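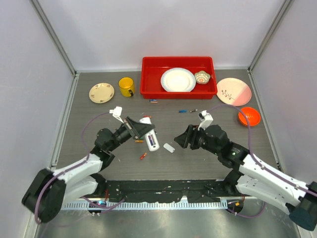 Figure 1. The table with the red tray, the plates and bowls, the yellow mug and the remote control.

Home | Projects | Reports | Archive | Contact
Search this site

Sorting a Mixed Table: Tableware and Small Household Objects
Student project report, Uvstead
Thursday, March 1, 2001

1. Introduction

After a meal or a coffee break, a table is seldom covered only with dishes. Other objects stay between them: a remote control, a pen, a pair of glasses. In this project I studied how such a mixed table can be put in order, and in which sequence the objects should be moved. The idea came from a course exercise in July, when our group had to write rules for clearing a table and discovered that our rules spoke only about dishes. The objects which do not belong to the kitchen had no place in them.

The question of the report is simple. Should the objects that are not tableware be taken away first, or last?

2. The objects

The set was chosen to be varied in shape and colour. The tray is bright red plastic with raised sides and rounded corners. In Figure 1 it already holds a round white plate and a small scalloped bowl with an orange flower-like centre. Outside the tray there is a small cream plate with brownish floral motifs, a larger plate with a dark leafy sprig design, an orange-red bowl with ridges inside, and a yellow mug. The remote control is white.

No two of the plates match. I think this is closer to a real household than a new set from the shop, and it has also a practical meaning for the work. Plates of one set can be stacked without thinking. With mixed plates one must decide which goes under.

The tabletop is grey with a wood grain. I prefered this surface to the white table we used in the beginning, on which pale plates were difficult to distinguish in the notes and sketches.

3. Method

I compared two sequences, which in my notebook have the names Skamport and Mak. In the Skamport sequence, all tableware goes to the tray and the remote control is moved at the end. In the Mak sequence the remote control is moved first, to a free place at the side, and then the tableware follows.

The complete work had 64 trials, divided in four groups of 16. Between the groups the starting positions were changed, but the tray stayed at the back of the table. For each trial I wrote down the order of the moves and every occasion when an object had to be put down and picked up again. Such an occasion is called a "repeat" in this report. In total 272 moves were recorded.

4. The remote control

The remote control needed more attention than I expected. It is long, and its body narrows from a broad rounded end to a smaller one. A plate is the same from every side, so its direction on the table is of no importance. The remote control has a direction, and if it lies across the table it takes the space of two dishes.

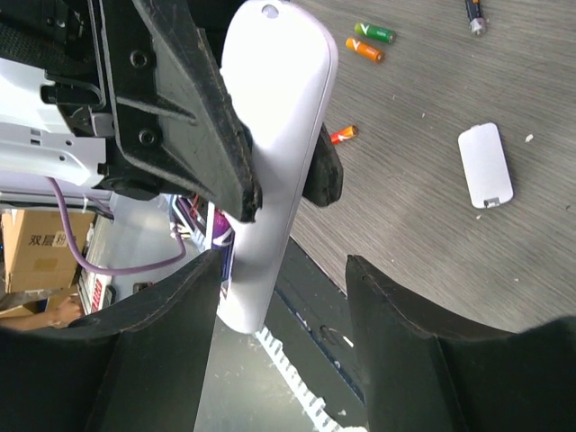
Figure 2. The white device seen close. One end is broad and rounded, the other is smaller.

I tried to hold it at the broad end, at the narrow end and in the middle. The middle was the most convenient for me, although this is only an impression and I did not measure it. The smooth white plastic also gives strong reflections under the lamp, and it is not easy to judge where the edge begins.

5. Results

There were 20 repeats in the whole work. Most of them belong to the Skamport sequence, and the usual cause was that the remote control was in the way of a plate and had to be pushed aside before its turn. In the Mak sequence the repeats came mainly from the tray itself. The larger plate takes much room, and when it was put in late, the small bowl had to be moved again.

The mug caused almost no trouble in either sequence. It was usually placed in a corner of the tray, with the opening upward.

6. Discussion

For this table I recommend to move the remote control first and then to put the plates in the tray beginning with the largest. The bowls and the mug can fill the places that remain. I do not claim that this is right for every table. With a bigger tray the order of plates would probably matter less.

A weakness of the work is that there was only one object which is not tableware. The Sondar group in our year worked with cutlery and napkins, and it would be useful to put both sets on one table and repeat the trials. Also I did not record time, only moves, so I cannot say which sequence is quicker.

7. Notes for those who continue

Draw the starting positions before each trial, not after. In my first group two drawings were made from memory and I had to repeat these trials. The forms for recording are in the same folder as this report.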